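Home Explore Notifications Messages Lists Profile More

1/ Sunday thread, because I've had too much coffee and our sim data is finally getting good! We're gathering examples for Mamilo, our grasping model, and every one of them starts in a rendered room.
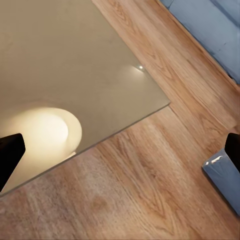
2/ Why I love this view: glass over a wood floor, with a big pale glow sitting on the surface. Both fingers wide open, blue fabric off in the corner. A policy that has only met matte boxes would have a rough time with a reflection like that.

3/ Numbers! We wanted 2000 episodes by the end of January and got there with a day to spare. 200 of them are held out and I am not allowed to peek (I have been tempted).

4/ Each episode gets a new light position, a new floor grain and a small nudge to the camera. Ghorbani, our room generator, handles all of that now. I used to do it by hand — never again.

5/ The wrist view gets saved alongside a fixed overview. When the two clocks drift apart we toss the episode. We lost 79 that way before I found the bug, and it was a rounding error in my own export script. Ouch.

6/ Also tossed: 38 where the fingers started out inside the furniture. Physics did NOT enjoy those.

7/ Next up is Andness, a set of rooms with more glass, more mirrors and much worse lighting. I can't wait — training starts tonight and I'll post the curves, ugly or not.

8/ If you collect sim demos too, how do you pick your light ranges? Ours are mostly guesses and I'd love to compare.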